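Rollimgate 주방 보조 로봇팔 키트 RK-2
장비 안내 / 시연 참관 메모 포함

분류: 협동형 로봇팔, 식기 정리용
공급: Holtcombe
그리퍼: 두 손가락 평행형, Koivisto 제작
제어 소프트웨어: Bellero
가반하중: 2kg
보증: 12개월
대여: 가능, 최소 15일
최종 수정: 28/05/2020

제품 개요
RK-2는 식기세척기 선반이나 건조대에서 접시와 컵을 꺼내고 다시 꽂는 작업에 맞춰 나온 로봇팔입니다. 공급사 자료에는 "주방의 일손을 대신한다"고 적혀 있습니다. 저희는 판매 대행만 하는 입장이라 이 문구를 그대로 옮기고 싶지 않아서, Holtcombe 공개 시연일에 직접 가서 보고 온 내용을 같이 적습니다. 사양표만 보고 주문하셨다가 반품하시면 서로 피곤합니다.

시연에서 본 것
시연은 공급사의 Emmett Doucet 씨가 맡았습니다. 접시를 건조대에서 집어 옆 탁자로 옮기는 동작이었고, 잘 됐습니다. 다만 건조대 위치를 바닥에 테이프로 표시해 두고 그 자리에서만 돌렸습니다. 건조대를 손바닥 너비만큼 밀어 놓고 다시 해 달라고 부탁했더니 위치 보정부터 새로 해야 한다고 하더군요. 보정하는 동안 관람객 절반은 커피를 마시러 갔습니다.

속도는 느립니다. 사람이 한 손으로 휙 꺼낼 접시를 RK-2는 접근하고, 멈추고, 각도를 맞춘 다음에 집습니다. Doucet 씨는 안전 설정 때문이라며 실제 현장에서는 더 빠르게 쓸 수 있다고 설명했는데, 빠른 설정은 보여 주지 않았습니다. 안내 책자의 "연속 464회 무파손" 기록에 대해서도 여쭤봤습니다. 어떤 접시로, 어떤 건조대에서 한 시험인지는 책자에 없고 현장에서도 답을 못 들었습니다. 시험 조건을 서면으로 요청해 두었고, 받으면 이 페이지에 올리겠습니다.

같이 간 저희 기술 담당 Keisha Pruitt 씨의 평은 조금 후합니다. 세워 꽂은 접시를 얇은 쪽에서 양옆으로 잡는 방식은 괜찮고, 철망 살 사이로 손가락이 들어가는 경로도 생각보다 깔끔했다고 합니다. 저는 유약을 바른 매끄러운 접시에 물기가 남아 있을 때가 더 궁금했는데, 그날 물 묻은 접시는 시연 순서에 없었습니다. 겹쳐 놓은 그릇도 없었고요.

이런 곳에는 권하지 않습니다
- 그릇 종류가 매일 바뀌는 식당
- 건조대를 수시로 옮기는 좁은 주방
- 설치 후 관리할 사람이 따로 없는 곳

같은 접시를 같은 자리에 꽂는 급식 시설이나, 로봇 조작을 가르치는 실습실이라면 검토해 볼 만합니다. 그래도 구매보다 대여를 먼저 해 보시기를 권합니다.

구성품
로봇팔 본체, 그리퍼와 여분 손가락 한 쌍, 손목 카메라, 제어 상자, 비상정지 버튼, 전원 케이블. 건조대와 받침 탁자는 포함되지 않습니다. Bellero 사용권은 첫해만 포함이고 이듬해부터 별도 결제입니다. 책자에는 이 내용이 맨 뒷장에 작은 글씨로 있으니 견적 받으실 때 꼭 확인하세요.

문의
가격은 설치 장소에 따라 달라져 견적으로만 안내합니다. 문의하실 때 쓰시는 접시의 지름과 두께, 건조대 살 간격을 적어 주시면 답변이 빨라집니다. 다음 시연은 8월로 잡혀 있고, 본인 접시를 가져가도 된다는 답을 받았습니다. 가실 분은 젖은 접시로 시켜 보시고 결과를 저희에게도 알려 주세요. 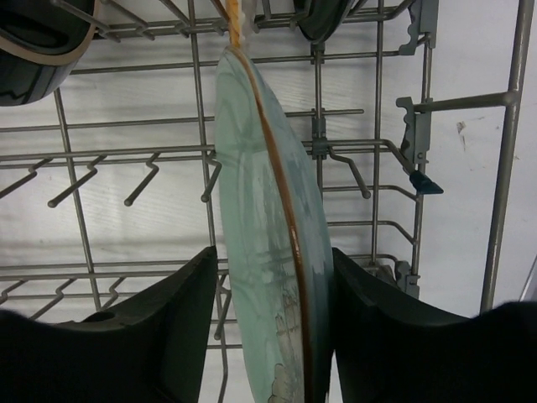
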